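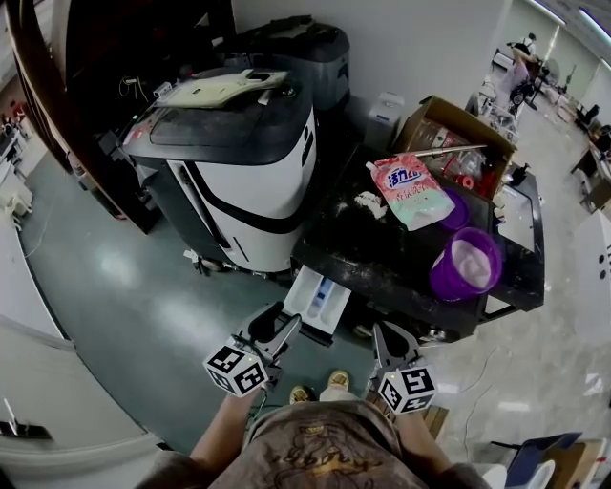

*Bancada de trabalho com uma máquina branca e preta.*

**Por Elfriede Ehlers**

A coligação que governa Varau apresentou em fevereiro o seu plano para a habitação, e desde então quase não se discute outra coisa na assembleia municipal. O documento tem 40 páginas. Li todas, duas vezes, porque a linguagem jurídica ainda me obriga a ir devagar.

A proposta central é simples de enunciar. O município compra casas vazias no bairro de Grerkunero, faz as obras e aluga-as por um valor ligado ao rendimento da família. A lista oficial indica 1045 casas sem moradores. A oposição contesta este número e afirma que muitas delas pertencem a emigrantes, os quais voltam todos os verões e não têm intenção de vender.

Assisti à sessão em que o plano foi votado na generalidade. Passou com 28 votos, uma maioria curta, e dois deputados do partido do governo abstiveram-se. Um deles explicou-me no corredor que concorda com o objetivo, mas que não aceita o artigo sobre a compra obrigatória. «Os meus eleitores são proprietários pequenos», disse ele. «Têm uma casa e meia, se tanto.»

É neste artigo que o plano pode cair. O texto permite ao município adquirir uma casa vazia ao fim de um certo prazo, mesmo contra a vontade do dono, e deixa a definição de «vazia» para um regulamento posterior. Perguntei ao gabinete de habitação quando será publicado o regulamento. Responderam-me que está em preparação.

Em Jirkier, o município vizinho, tentou-se há alguns anos uma medida parecida. Os tribunais suspenderam-na antes da primeira compra, e as casas continuam fechadas. Vários moradores de Varau lembraram este caso na consulta pública.

A votação final ficou marcada para depois da discussão do orçamento. O governo precisa de convencer os dois abstencionistas, ou então de retirar o artigo, e ainda não disse qual dos caminhos prefere.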